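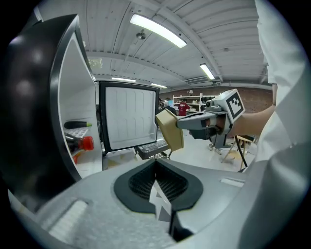

Figure 5. Two handheld grippers at an open refrigerator. Note the marker cube on top of the right-hand unit.

Section 8. Planning Your Purchase

Read this section before you sign anything. It applies to the Jivard handheld gripper sets and to any other handheld set you may be comparing them with. Sales material for this kind of equipment tends to list the price of the grippers and stop there. The grippers are the part of the budget least likely to surprise you.

8.1 Before you ask for a quote

1. Write down the tasks you want recorded, one per line. "Kitchen work" is too loose to budget for. "Open refrigerator door, take bottle from door shelf, close door" can be priced.

2. Mark each task as one-handed or two-handed. Two-handed tasks need a matched pair. Do not let a vendor talk you into a pair for work that one unit can do.

3. Measure the tightest space the gripper must enter. Refrigerator doors, inner compartments and pull-out trays are where bulky housings get stuck. Compare your measurement with the widest part of the body, not with the finger pads – the brochure drawing usually shows only the pads.

4. Ask for a loan unit and try your own tasks with it. A demo video is not a trial.

Note: Glossy doors can throw reflections from ceiling lights. If your appliances are black or polished, include them in the trial.

8.2 Working out the real cost

1. Start with the quoted price per gripper.

2. Add finger pads. Treat them as a consumable and ask for the price of a pack of 14, which is how Jivard supplies them (order code 611).

3. Add spare marker cubes. A scratched or bent marker can spoil tracking for a whole session, and the standard kit includes no spare.

4. Add operator hours. For most sites this is the largest line. Include training, breaks and repeated takes.

5. Add the cost of checking and storing recordings. If the vendor says this is "included," get the limit in writing.

6. Leave room for repairs. Return shipping can take up to five weeks, and loaners are not guaranteed.

Caution: Do not work out a payback date from the vendor's figure for recordings per hour. Time your own operators on your own tasks and use that number, even if it is ugly.

8.3 Claims to question

"Works in any room." Ask which rooms it was tested in, and under what lighting.

"No training needed." Holding a gripper takes little practice. Recording clean, repeatable motions takes a good deal more.

"Ready for your robot." Ask which arms have been run on data from this exact model. If the answer is a list of arms that "should" work, budget for the integration yourself.

8.4 Placing the order

Order one set first. Run it for a full month on the tasks from step 1 of 8.1, then decide on the rest. Volume discounts are quoted with a short deadline, but the Jivard sales desk will usually extend it on request. Send requests to Maricel Evangelista, with your task list attached.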